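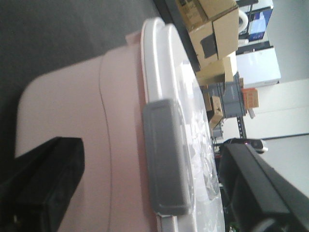
Home > Research > Household Goods and Storage
Search this journal Enter keyword, author or DOI Go Advanced search
We use cookies to improve your visit. Accept all Manage settings

3. Materials and Procedure

3.1 Containers

The lidded tubs considered in this section belong to the Slanina group of the Kemmont storage inventory, which lists 1397 household containers by body shape, lid type and closure. The group was selected by Chong and Moschos because its bodies are tapered and its lids are separate parts. Tapered bodies nest well when sold without lids, but once a lid is fitted the rim becomes the widest part of the container and determines how much shelf depth it needs. Shelf depth was therefore recorded at the rim, and floor contact was recorded at the base.

Packaging was treated as part of the container on delivery. Tubs were entered in the inventory in the state in which they left the carton, and any wrapping was noted on the intake sheet before it was removed. Tian and Ševčík coded wrapping by location (lid, wall or base) and by whether it covered a feature that a user would need to touch. 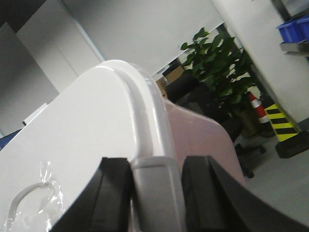 Residual film is a known source of error in grip and surface measurements. It changes the friction of the part it covers, and it tends to lift at the edges and fold under the fingers. Loose outer bags are easy to notice and were rarely missed at intake. Film that lies close to a molded part is harder to code, as on the white plastic in the view at hand, where clear, crinkled film crosses a curved, loop-shaped contour. Cases of this kind were coded as "wall, feature covered" regardless of the area of film involved. The code was assigned by one reader and checked by a second, and disagreements went to Bai.

Before measurement, film was peeled by hand from the nearest free corner. No solvent or blade was used. Containers were then left at room temperature for 7 hours.
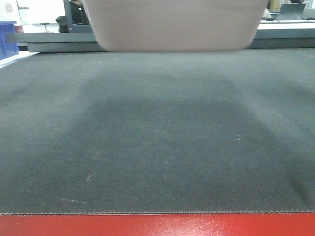 3.2 Resting Surface

Pale plastic is difficult to outline against a light tabletop. A dark charcoal-gray fabric mat was used for all placements, with its front edge parallel to the front of the work surface. Lint on the mat was tolerated during placement and removed between sessions with a dry roller. The mat was not washed during the February series, as washing had altered the pile of an earlier sample at Stididham.

Each container was set down with its long side facing front. The base had to lie fully on the mat. Placements in which the base crossed the front seam were repeated.
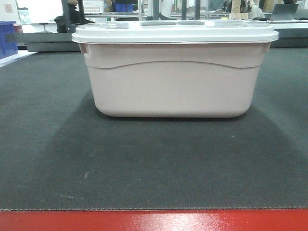

Figure 2. Lidded tub on the felt mat. The body widens from base to rim, and the lid overhangs the rim. A small molded handle recess lies near each upper corner.

3.3 Rim and Lid Measurements

Rim overhang was taken as the horizontal distance between the outer edge of the lid and the body wall directly below the rim. It was read at the middle of each side with the lid fully closed. Corners were excluded, as the rounding of the lid and that of the body do not always share a center. The Wurnine protocol calls for a single reading per side; two were taken here and averaged.

Nearly 700 readings were retained for the analysis in Section 4. Readings from lids that could not be closed by hand were dropped.

Sign up for article alerts Enter email address Subscribe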